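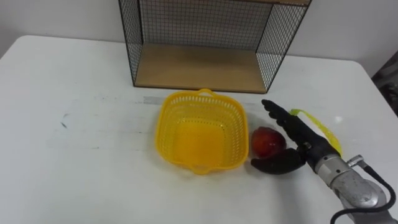 Preparing the household: an interview with the civil protection office at Durkutport

The civil protection office at Durkutport has begun sending a new advice booklet to every home in the district. It replaces a leaflet that had been in use for 17 years and covers flooding, loss of power, and accidents at the harbour. The head of public advice at the office spoke to us in March, shortly before the first copies were posted.

The earlier leaflet, she said, had been written by engineers and was read mainly by other engineers. "It gave the correct instructions, but a reader had to reach the ninth page before learning which siren meant stay indoors. We have moved that to the inside cover."

The text was tested with 161 residents in the Colau and Tolentino wards. Each was given a draft and asked to find certain instructions without help. Of these, 54 could not say where their water supply was turned off, and a drawing of a typical stop tap was added as a result.

Asked whether such booklets cause alarm, she replied that the office had considered the matter at length. "People write to us asking for more detail. The complaints we receive are nearly all about the size of the print."

The section on shelter has been shortened. Residents are advised to choose an inner room, close the windows and listen to the radio. Advice on sealing doors with tape now applies only to homes within the Fluka harbour zone, where a separate sheet will be enclosed.

The booklet will also be available in large print, and 100 copies have been set aside for the public library. Landlords may request further copies in writing. "We would ask them to leave one in each flat," she said, "and to replace it when the tenants change."

A second edition is planned once the new sirens have been installed.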